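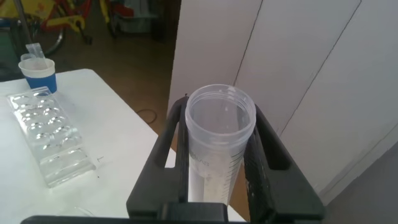 Plastic tube with a threaded rim, uncapped

Mernska Creek Water Project
Progress report to the Toline Fund
Oct 8, 2025

Period covered: spring and summer field season

The short version is that the creek work is going better than we had any right to expect after that muddy spring. The sampling season is complete at every site except one, the buffer planting on the east bank is in, and the landowner meetings have gone from polite to lively. Spending is on plan apart from fencing, which I explain further down.

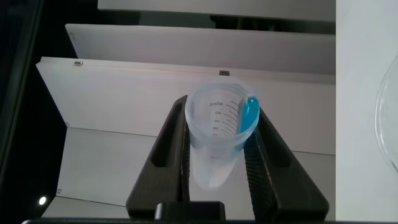 Lakshmi Thampi
Project Lead, Mernska Creek Water Project

Sampling

We set out to follow the creek from the culvert under Jasińska Road down to the Trullholm mill pond, and we now have a full season of readings from 8 of the nine sites. The missing one is the ford below the gravel pit. The track washed out in the spring and the county didn't get it graded until late summer, so all we have from there is a handful of readings. We'd like to keep the site on the list for next year, as it sits right between the two stretches that look most different from each other.

And they do look different! Upstream of the ford the water runs clear within a day of heavy rain. Downstream it stays cloudy for three or four days, and the nitrate readings climb as well. We had guessed at this from talking to people who fish there, but having it in numbers is a big step. Edmund Walczak has been plotting the readings against rainfall from the school's weather station, and his charts were the most talked-about thing at the June meeting. (He has promised to redo the one where the colors were too close together to tell apart.)

Phosphate has been harder. Our kit readings bounced around early in the season, and when we sent duplicates to the county lab two of the May results came back well below ours. We went over our steps and found we'd been reading the color card in the shade at some sites and full sun at others. Everyone now reads it the same way, on the tailgate with the white board behind it, and the duplicates since then have lined up nicely. The early phosphate readings are marked in the spreadsheet and I would leave them out of any comparison.

The east bank

Planting was finished the last week of April. That's around 200 willow and dogwood stakes, plus sedge plugs along the wettest part. Trevor Kowalchuk let us cut the willow from his own ditch, which saved a good chunk of the plant budget and meant the stakes went into the ground the same day they were cut. Most have leafed out well. The losses are nearly all in one spot, a sandy shelf by the bend that dries out sooner than we thought. We'll fill that gap this winter with something tougher and would welcome suggestions from your side if other grantees have had luck on sand.

Deer have been a nuisance, though less than last year. Voles are the new problem. We've pulled the mulch back from the stems and put guards on the dogwoods, and I'll report on how that held up after the snow goes.

Fencing

This is the one line that is over. The quote in our application was for two strands along the pasture side, and once we walked it with the cattle owner it was clear that two strands would not hold his yearlings. We went to three, with a gate wide enough for a tractor. The overrun is covered by what we saved on plants, so the total is unchanged, but I wanted you to see it here before you see it in the accounts.

The gate was worth every penny, by the way. It's the reason the neighbor on the next parcel called to ask if we could fence his side too. He has 5 acres running down to the water and was never interested before.

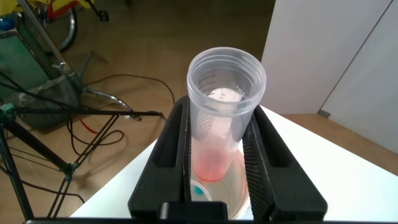

His stretch wasn't part of the original plan, and we haven't promised him anything. Lena Baran walked it with him in September and thinks it could be done cheaply, as the old posts are sound for most of the length. If you're open to it, we would like to move the unspent travel money to this. A one-page request with a sketch map will come to you separately.

School days

Szymon Czarnecka's eighth graders came out three times and were a joy. They looked for mayflies and caddis larvae under the stones, argued about what they'd found, and one group went home and built a rain gauge that they have kept up all summer. On the last visit we had 20 students in waders at once, more than we can really handle with the gear and adults available, so from now on we'll split the class in two. A second school has asked to join. I've said yes for one visit, with more to follow if the bus cost works out.

What has slowed us down

The washed-out track, mainly. The shared spreadsheet also caused some grief when two people were entering readings on different copies, and it took Edmund most of a weekend to merge them. There's a single copy now, and paper sheets are kept until the entries have been checked.

We also still don't have written permission from the owner of the parcel just above the mill pond. The talks are friendly and slow. We sample from the road bridge in the meantime.

Next steps

Fall sampling runs until the first hard freeze. We'll cut new willow in January, while it's dormant, and hold the winter landowner meeting at the Trullholm grange the same month. You're very welcome to come - there will be soup, and Edmund will have new charts. The full season's data will be sent with the next report, along with receipts for the fence and the lab duplicates.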